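Five Days with the Clornow

Wenceslao Figueroa reckoned I'd fall for the Clornow hands within a week, and I'd bet him a curry I wouldn't. I review kit for a living, I've no heart left! The firm, Flukano, wanted 512 words by Sunday night and I had two, both of them "the".

So on the first morning I sat down with a cup of tea, one pink plate and an apple, and asked for lunch.
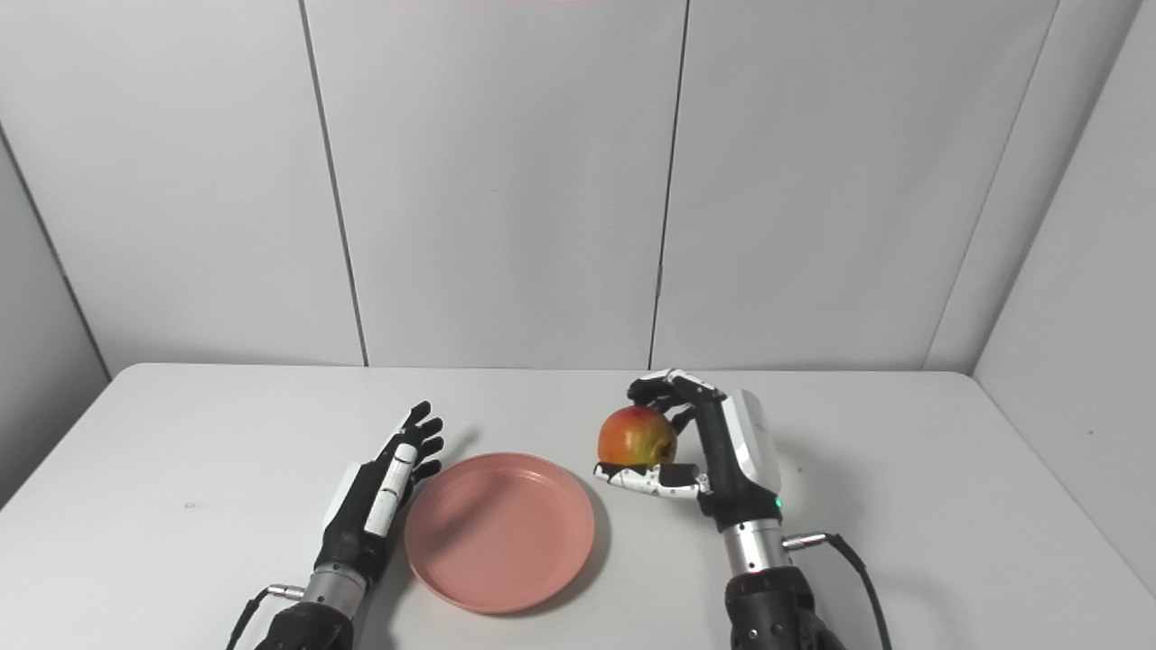
The Second Morning

I'd started calling the pair Vena by then (my gran's name, she had lovely firm hands). I said good morning to them, which I'm not putting in the review. Then I asked for the apple again, a bit more politely, and found I was leaning in like somebody at a snooker final.

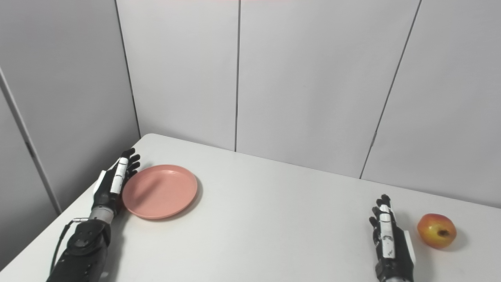
"Take your time, love," I said, out loud, to a product on loan. My phone buzzed. It was Wenceslao, wanting to know how it was going, and whether I'd mind if he booked the table at Saraç for eight.

I told him to make it half past, and that I'd be having the lamb.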